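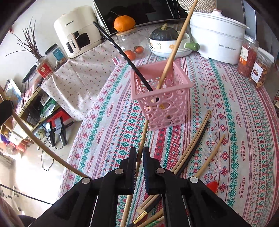
Section 3. Planning and Budgeting for Hand-Held Gripper Stations

3.1 Purpose of this section

This section is for the person who prepares the equipment request for a Trelasside collection site. It covers what to count, what to order and in what sequence. Mounting and calibration are covered in Section 4. Requests are reviewed by Efa Beddoe, Equipment Planning, and must reach her office before the end of March to be included in the coming budget year.

3.2 Before you request a quote

1. List the tasks the site will record during its first two quarters. Sorting chopsticks into a basket and similar table work can be done with the standard Hesley gripper pair. Tasks that involve hot liquid or open flame are not approved for this equipment.

2. Measure the table. The standard station requires a working surface at least 67 inches long. Existing household tables are acceptable and should be used where available. Do not budget for a laboratory bench.

3. Decide whether the operator will work with one gripper or two. Two-handed tasks need a matched pair, ordered under a single line item. Grippers bought separately may differ in jaw travel and cannot be paired later.

4. Confirm that the room has a grounded outlet on the operator's side of the table.

Note: Fixed appliances and furniture already in the room do not need to be removed. Enter them on the site sheet so that they are not charged to the project by mistake.

3.3 Preparing the budget

1. Enter the base price of $1,521 for each gripper pair. This includes the charging dock and one set of jaw pads.

2. Add $187 per pair for replacement pads and pivot pins. Thin, hard objects such as chopsticks wear the ridges of the pads faster than soft goods do, and sites that plan mostly utensil tasks should enter this amount twice.

3. Add a line for task objects. Choose items that are sold locally and easy to replace. A mix of colors, lengths and finishes is preferred – matching sets give less useful recordings. Perforated plastic baskets are suitable as containers and may be bought from any household supplier.

4. Add a line for table coverings. Patterned cloths are permitted and should be rotated with plain ones.

5. Enter storage and data transfer as a separate item. Allow roughly 600 hours of recording per pair per year unless the project lead has set another figure.

Caution: Do not combine gripper pairs and storage in one line. Combined lines are returned without review.

3.4 Choosing a supplier

Pads and pins may be ordered from Belska or Tabrizi. Both supply parts that fit the current Hesley jaw. Belska ships complete kits only. Tabrizi will ship single parts but charges for each delivery, so small orders should be held and sent together.

3.5 Submitting the request

1. Attach the task list, the site sheet and the written quote.

2. Obtain the signature of the site manager.

3. Send the complete file to Equipment Planning. Questions about delivery dates go to Iestyn Prothero in Receiving.

Note: Approval of a request does not reserve stock. Orders are filled in the sequence in which signed files arrive.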